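2018-01-18

# An Afternoon at the Stornard Open Day

I was fortunate to attend the winter open day held by Stornard, whose handling laboratory admits the public twice a year. The next date is in July. Visitors were received at the main entrance, issued with a badge and taken round by a member of staff in groups of up to 6.

The subject this year was household work. The laboratory's Uris programme is concerned with the packing and sorting of ordinary goods, and our guide explained that soft items remain the hardest part of it. Cloth folds in a new way each time it is touched, and a gripper must approach it accordingly. A rigid basket is a simpler matter, although its rim can obstruct the fingers.

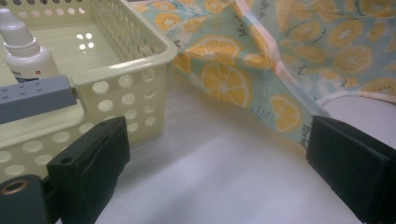
**Does a visitor need any technical knowledge to follow the demonstration?**

None is required. Staff give a short introduction beforehand and use everyday words throughout.

Questions were invited at each stage. I asked how a task is judged complete, and was told that every task has a written sheet setting out the starting position of each item and the position in which it should finish. The programme holds 356 such sheets at present. Several were laid out for us to read, and I was struck by how brief they were.
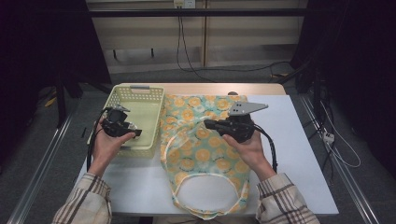
The second half of the visit was given over to a talk on Vernum, the software in which recorded sessions are stored and checked. It was a little long for the younger members of our party. The speaker did, however, deal very fairly with a question on safety, and tea was served afterwards in the Farkas Room.

Admission is free, but places must be reserved in writing. Parking is limited and the side gate closes at 3.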